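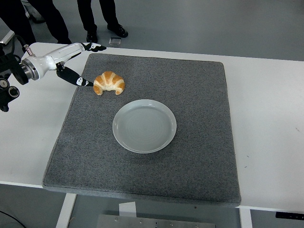
Gripper Fault in the Pastry Placement Trials: Frequently Asked Questions

What is the fault?
In a number of trials at the Drenduvcombe laboratory, the two-finger gripper did not open when the release command was given. The controller logged the command as complete and the arm continued to its next position.

How often did it occur?
The Jillov program ran 2,626 placement cycles before testing was suspended in February. The fault was recorded in 5 of them.

Was anyone injured?
No. The arm was running at reduced speed in every case. The fault is still treated as a safety matter – an arm that moves while holding an item it has reported as released may enter space that staff believe to be clear.

What is the task?
The arm picks up a croissant from a padded mat and places it on a plate. The same task is used for all Wragg grippers under test.

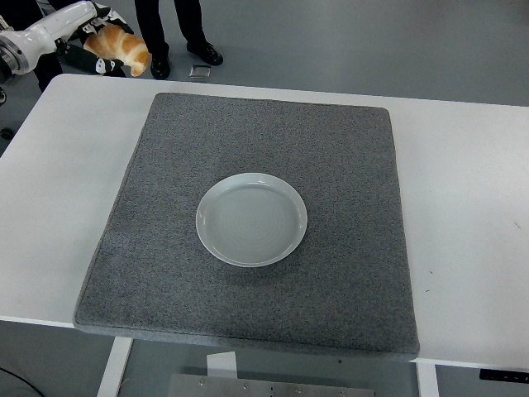

Croissant held in the gripper, with the plate empty on the mat.

What was the cause?
The controller accepted the release command as proof of release and did not check finger position. Jumine, which supplies the control software, has confirmed this finding.

What has changed?
The arm now stops if the measured finger opening does not match the command within 300 milliseconds. Staff must stay on the far side of the table from the plate until the release light is on.

May I clear a stopped arm myself?
Only trained operators may do so. Press the emergency stop first, and do not pull the item from the fingers.

When will testing resume?
Full-speed testing will resume after 3,000 cycles at reduced speed without a repeat of the fault. If it recurs, the count starts again from zero.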